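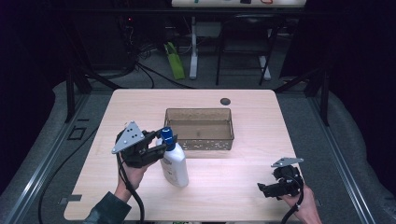 3.2 Containers and the worktable

The study was concerned with how small household goods are returned to shared storage once a task is finished. Each storage point in the Felludville rooms was given one open container, chosen so that its contents could be judged from a standing position. The shallow tray in Figure 2 is of tinted, see-through brown plastic, and the grain of the tabletop can be made out faintly through its floor and walls; the white bottle with the blue cap stands outside it, on the wood. Bottles of this type were recorded separately from flat items, as their height affects how they sit in a low-sided tray.

Figure 2. Open tray and capped bottle on the worktable.

Participants in the March sessions were asked to treat the tabletop as a clear surface between tasks. Following Tangen's earlier coding scheme, an item was classed as stored only when its full base lay within the walls of the container. Items leaning on a wall were classed as pending - a category that Nordin had first proposed for kitchen benches.

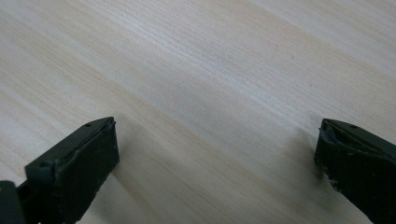

The same rule was applied at the Huvau site, where the tables were narrower and the trays deeper. Of the 200 placements coded there, 80 were classed as pending on first reading and were reviewed by a second coder. Disagreements were settled by discussion, and the agreed code was entered in the final record. Colour was not used as a basis for sorting at either site.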